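The shop on Lellwood closed at six, and my mother gave me until the end of April to clear the back room. She had sold the building to Michailidis, the bakery next door, and they wanted the wall down before summer.

I started with the small things. My father had kept 142 drawers of them — buttons, hinges, beads, keys for doors in other towns. Most went into boxes without my looking. In the bottom row I found a blue ball resting on a sheet of plastic, the thin white kind that wrinkles once and never lies flat again.

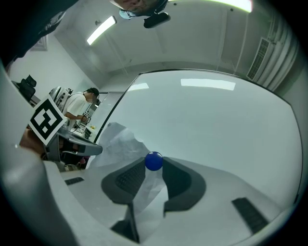 I knew it. He had bought it for me on the ferry to Grustia when I was six, and I had cried when he told me it was lost. He must have found it later and put it away, and then I suppose I was too old to be told.

I did not stop working. I taped up 20 boxes that evening and wrote Jindier on the ones going to my aunt's house. When I came to the last box there was room in it for the ball, and I put the ball in, and then I took it out again.

My mother called at nine to ask how far I had gotten. I said I was nearly through the bottom row. She asked if there was anything worth keeping.

"A couple of hinges," I said.

She said to bring them, then — the gate at home had been hanging crooked for 2 years. I turned off the lights and went back to the drawers with a flashlight to look for hinges.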